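Olive green (color)

Olive green is a dark, grayish yellow-green, named after the unripe fruit. I keep this page as part of my color encyclopedia, which I started when I was picking paint for a rented house in Ngata and couldn't find anyone who would give me a straight answer about what olive even is. So this one gets a bit more love than the others!

What it is

If you take yellow paint and add black, you don't get dark yellow. You get olive. The first time I tried it I thought my brush was dirty. Our eyes just don't read a darkened yellow as yellow, the way they read a darkened blue as navy – it slides over into green all by itself. On a screen it's the same story: equal parts red and green light, both at half strength, and no blue at all, gives you the plain web color called olive. Olive green as most people mean it leans a little further toward the leaf. Olive drab is browner and duller, and sage is paler with more gray.

Name

The word comes to English through French from the Latin oliva, and it was used for the tree and the fruit long before it was used for a color. Paint companies stretch it a lot. My shade cards from Stumance have 31 colors with "olive" in the name, and at least 4 of them are brown if you ask me (my friend Paloma Okafor, who mixes paint for a living, says I'm being picky).

Olive on walls

Olive went through a huge spell in kitchens and bathrooms in the 1960s and 70s, along with harvest gold, and then people got sick of it and ripped it all out. Now it's back, mostly in living rooms and studies. It's a forgiving wall color because it hides scuffs, but it drinks up light. In a north-facing room it can go nearly gray by late afternoon, and next to anything yellow or orange it suddenly looks much greener than it did on the card.

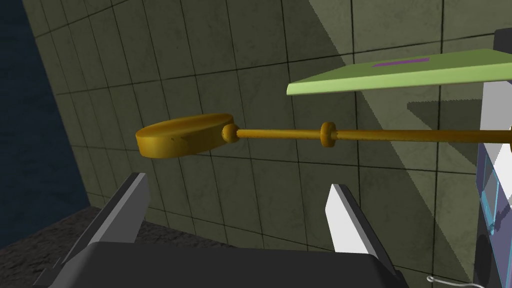
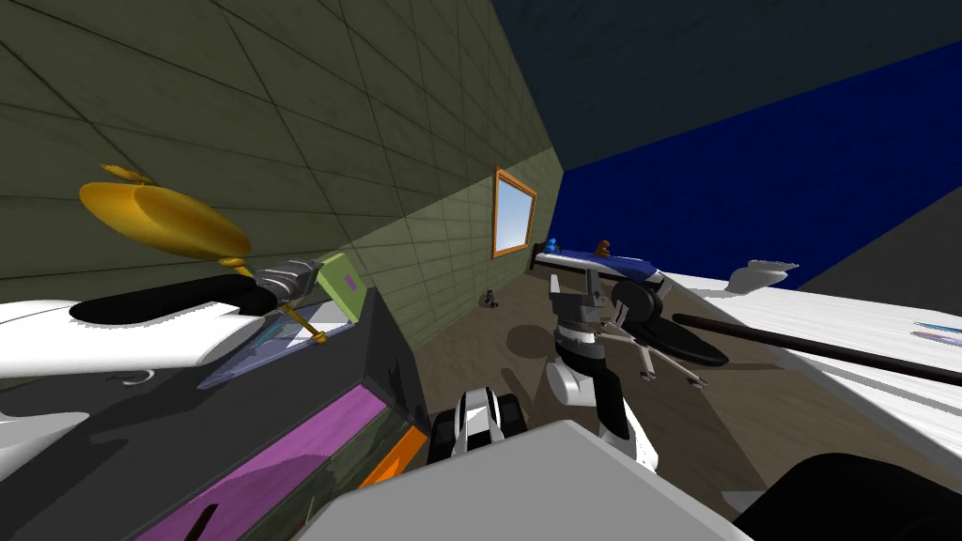

Light bulbs matter more than people expect. Warm bulbs push olive toward mustard, and cool ones bring out the gray. I painted a test board and moved it from room to room for most of December, and I'd have sworn I owned three different paints. Paloma's rule is to look at the sample at breakfast and again at 9 p.m. and only buy it if you like both.

What goes with it

Cream is the easy partner. Rust, tan and brick are close behind, and I'm very fond of olive with a deep blue, which sounds like it would be gloomy and isn't. Pure white trim can look harsh beside it. Pink is a matter of taste – Stavros Xenos did his whole hallway in olive and dusty pink and it's lovely, but I wouldn't have had the nerve.

Olive in clothing and dye

Before synthetic dyes, olive cloth was usually made in two steps: a yellow bath from weld or another plant, then something to darken it, often iron. Iron "saddens" a color, as dyers put it, and a very small amount does the job. Too much and the wool gets brittle. Armies took to olive drab in the 20th century because it blends in with brush and dirt, and surplus jackets carried it from there into everyday closets.

See also

Chartreuse
Khaki
Moss green
Sage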